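December 19, 2025 — open day, bench 2

Up at 7, cell on by 8. Ergate people came early, of course, before I'd zeroed anything. Muchen did the safety talk while I ran the homing. Second group was Nudura plus a few students, all wanted to stand on the cable side. Need floor tape there before the next one.

Ran the soft item demo as planned, gray fabric piece on the white surface. Blue tape on both fingers. Kept speed at 66 percent the whole morning, 300 ms pause before close. Áine wanted it faster for the crowd, I said no — we did that in September and spent lunch re-teaching the approach.
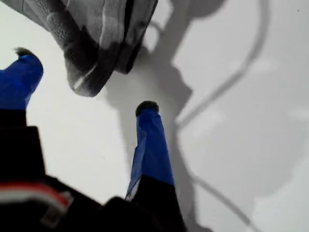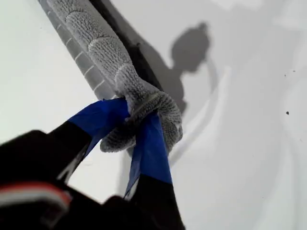 Asked by one of the Nudura visitors: Can the same program handle a different fabric item?

The motion part carries over, but the grip point and the closing force have to be taught again for each item. Takes us most of an hour.

Other stuff —

Log file for the morning is 1,242 lines, copied to the shared drive under Adov. Afternoon one is 487, shorter becuase I restarted after the controller complained about the joint 4 limit. Same warning as last week. Not fixed, just cleared.

Eskildsen guy asked for cycle times. Told him we'd send real ones, not demo ones. Muchen to do that Monday.

Lamp on the left side is too strong, shadows all over the surface. Try the diffuser, or move the lamp back a bit.

Students asked better questions than the compnay people. One wanted to know why two fingers and not three, Áine drew it on the whiteboard, don't wipe it yet.

To do: tape on floor, spare roll of blue, joint 4, charge the pendant. Left it on the bench at 11 percent.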